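Why Do Things Keep Moving When Nobody Is Pushing Them?

By Naomi Urio

Have you ever stood in line at the grocery store and watched your cereal glide away from you? You put it down, you let go, and off it rolls toward the cashier, along with the bananas and the milk. It isn't rolling on wheels of its own, and it certainly hasn't got legs. It's getting a ride!

The thing giving it that ride is called a conveyor belt, and once you start looking for them you'll find them all over the place. There is one at the airport, bringing the suitcases around. There might be one at the sushi restaurant, and there are lots and lots of them in places where packages get sorted before they come to your door.

So how does it work? Imagine a big rubber band stretched around two soup cans lying on their sides. If you turn one of the cans, the rubber band moves, and the other can turns too. A conveyor belt is very much like that, only bigger. The band is the belt, and the cans are rollers. A motor turns one of the rollers, and the belt goes around and around in a loop — over the top, down around the end, and back again underneath where you usually can't see it.

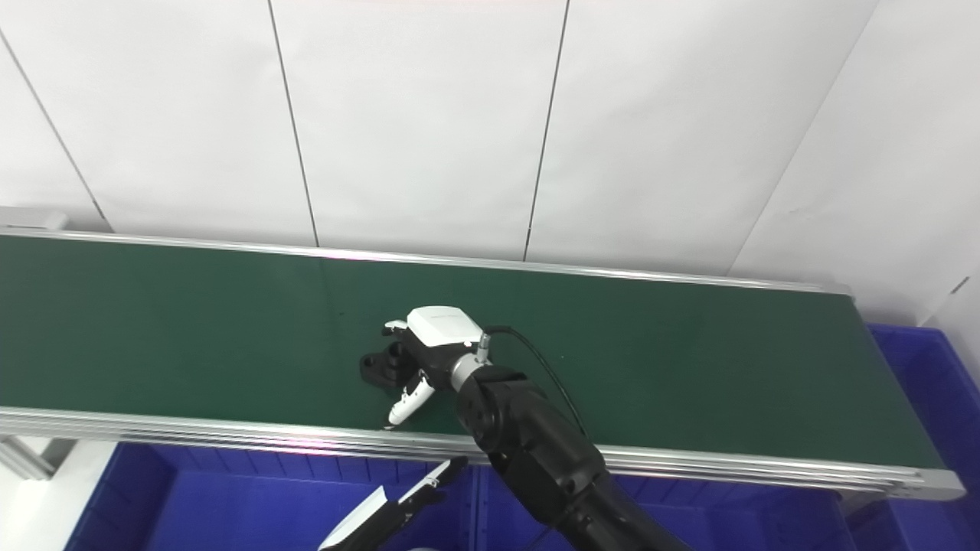

A conveyor belt with a green surface and silver-colored rails along its sides. A blue bin stands just past the end.

Now, why doesn't your cereal box just stay where it is while the belt slides along under it? The answer is friction, which is a word for the way two things grip each other when they touch. Rub your hands together hard and you can feel it. Socks on a shiny floor have only a little friction (that's why sliding is so much fun), and sneakers have a lot more. A belt needs enough grip to carry things along, even when it has to climb a little hill.

When I was ten, my neighbor Esther Swai and I built a conveyor belt out of a shoebox, two paper towel tubes and a long strip of cloth. We spent a whole Wednesday afternoon on it. Our first belt kept wandering off to one side, and Esther worked out that our tubes were crooked. We straightened them, and then it carried a grape all the way across the box. We were so proud that we sent across 10 more, and then we ate them.

You can make one too. Ask a grown-up to help you poke the holes for the tubes, tape the ends of the cloth together so it makes a snug loop, and turn one tube slowly with your hand. Try a coin, a marble and an eraser. Which one rides best, and which one rolls away?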